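How to take a day off on your own and not spend it cleaning the oven

18 October 2020

I had leave to use up by the end of October and no one to use it with, so I booked a day off with nothing in it. I have done this before. The last time, I woke full of plans, sat down with a cup of tea to choose between them, and next looked up at four in the afternoon, having read the whole history of a feud between two people who restore garden gnomes. I was still in my dressing gown. I had eaten most of a malt loaf, in lumps, like a horse.

Since then I have worked on my technique. What follows is the method as it stands, tested over several years and with only a few days lost to the gnome people.

What you need

A day. Half a day works too, but you must start earlier than feels fair.
A coat with a pocket that closes.
Some cash, and I'll come to why.
A scrap of paper. The back of an envelope is ideal, as it stops you writing too much.
Something to eat that can be sat on without harm.

Step 1: Don't tell people

The moment you mention a free day, it will fill up with parcels. Neighbours will ask you to listen out for the man about the boiler. Your sister will ring with a small job involving her loft. If anyone asks what you are doing, say you've got a thing on. Most people will picture the dentist and change the subject.

Telling work is unavoidable, I grant you, as they do tend to notice. Set the automatic reply to something dull and don't put your mobile number in it. I once did, out of politeness, and spent a very nice morning by a river explaining how to unjam the folding machine.

Step 2: Make the list the night before

Get your envelope and write down what you'd like to do. Be quick about it. You will find the first few are lies: learn Italian, sort out the photographs, go for a run. Those belong to a better person who doesn't live at your address. Keep writing until you get to something you'd be slightly embarrassed to say out loud. Mine was "ride a bus to the end and see what's there". Someone else's might be "eat chips in a cemetery" or "look round a tile showroom".

Circle that one. Cross out the rest, particularly anything with the word "sort" in it.

If you can't think of anything at all, go back to what you liked doing when you were nine, and take off anything that would now get you arrested or put your knee out. I got poking about in streams and looking in pet shops, both still legal.

Step 3: Be out of the house by eight

I know. It's your day off and you want a lie-in. You may have a lie-in on a different day off, and it should be planned as such, with proper provisions. But the two don't mix. If you stay in bed till ten you'll want breakfast, and while the toast is on you'll spot the state of the oven, and then you're lost. People have gone in after a bit of burnt cheese and not been seen until teatime.

Put your clothes out the night before. Put your shoes by the door. Don't have tea at home, have it wherever you're going, because going out to get a cup of tea is a strong reason to move and there's no sense wasting it.

Step 4: Go somewhere slightly pointless

Famous places are hard work on your own. You feel you ought to be getting something out of them. A place with no reputation asks nothing of you, and anything good you find there is profit.

I took the 26 from Rornden to Girnby, where it stops because the road does. The journey took an hour and the driver asked me twice if I was sure. Girnby has a church, a slipway, a shop selling mostly string and birthday cards, and a café called Đào, where I had the best noodle soup of my life at half past ten in the morning. I would never have gone there on purpose. I'd have looked it up, seen that the chief attraction was a slipway, and gone to a garden centre.

A few pointers on choosing your spot:

Go far enough that popping home isn't possible. You will want to pop home at about the point where it starts to get good.
Check the time of the last bus back and write it on your hand. Don't trust the shelter. The timetable in the one at Girnby had been got at by snails.
Avoid anywhere with a retail park. You'll come home with a bath mat.

Step 5: Turn the phone off, or as near as you can bear

I'm no saint about this. I keep mine in the pocket that closes, and I allow myself one look at lunch. The trouble with a phone when you're alone is that it makes every bench into an office. You sit down to look at the sea and find yourself reading reviews of the sea.

Cash comes in handy at this point, as you can buy a bun without getting the phone out. It also limits the damage. I took £19, which was what I had in the house once I'd been through the coats, and I came home with change and a birthday card for someone I haven't met yet.

Step 6: Eat lunch alone without making a meal of it

A lot of people are scared of this one. They imagine the whole room will turn to look. I promise you the whole room is wondering whether it ordered enough chips.

Sit where you can see the door or the window, so you've got something on. Take a book if it helps, though you won't read it. Order what you want, including pudding, and don't tell the waiter that you're "just on your own today" in the voice of someone reporting a bereavement. "One, please" does the job.

Should a stranger talk to you, talk back for as long as you like and then say you've got a bus to catch. This works even if you came by car.

Step 7: Deal with the three o'clock slump

It will come. You'll have done your thing, your feet will hurt a bit, and a small voice will suggest that you could have done two loads of washing by now. Do not argue with the voice. It's right, and it will win.

Give it something to do instead. I walk to whatever I can see that's furthest away and touch it. In Girnby that was a gatepost, across a field with opinions about my shoes. By the time I'd touched it and got back, the slump had gone and I was only cold, and cold can be fixed with a scone. Other people sit down and write a postcard, or buy a cheap puzzle book and get the answers wrong. My aunt used to go and smell soap.
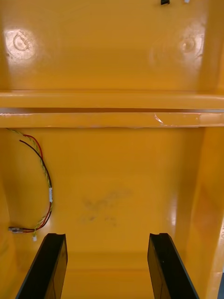
Costel Dimitrov wrote in after I put up the first version of these steps, and he thinks I've got the slump all wrong. His view is that you should go home when it arrives. You've had your day, he says, and people who hang on until dark out of stubbornness end up resenting the seaside. He goes out at six, comes back at three, has a bath while it's still light outside and counts the bath as the main event. I tried it his way last month and I'm sorry to say the bath was superb. So take your pick, but if you do go home early, walk past the oven with your eyes shut.

Step 8: Coming home

Don't arrive to an empty fridge. Leave yourself something that only needs heating, and leave it at the front. I've had perfectly good days undone by a supper of crackers eaten over the sink.

When somebody asks what you did, you'll find it sounds like nothing at all. I went on a bus, had some soup and touched a gatepost. You can dress it up if you like, but I'd keep it to yourself for an evening or so. It goes off quicker once it's been explained.

Common problems

It's raining. Take the bus anyway and stay on it. The top deck in heavy rain is as good as most cinemas, and the seats are worse but they move.

I feel guilty. Yes. It wears off at lunch.

I bumped into someone from work. Look pleased, be brief, and mention the dentist.

I ended up doing the oven. It happens. Have a biscuit, book another day, and this time put the oven cleaner on top of the wardrobe, behind the Gamby suitcase with the broken wheel that you've also been meaning to sort.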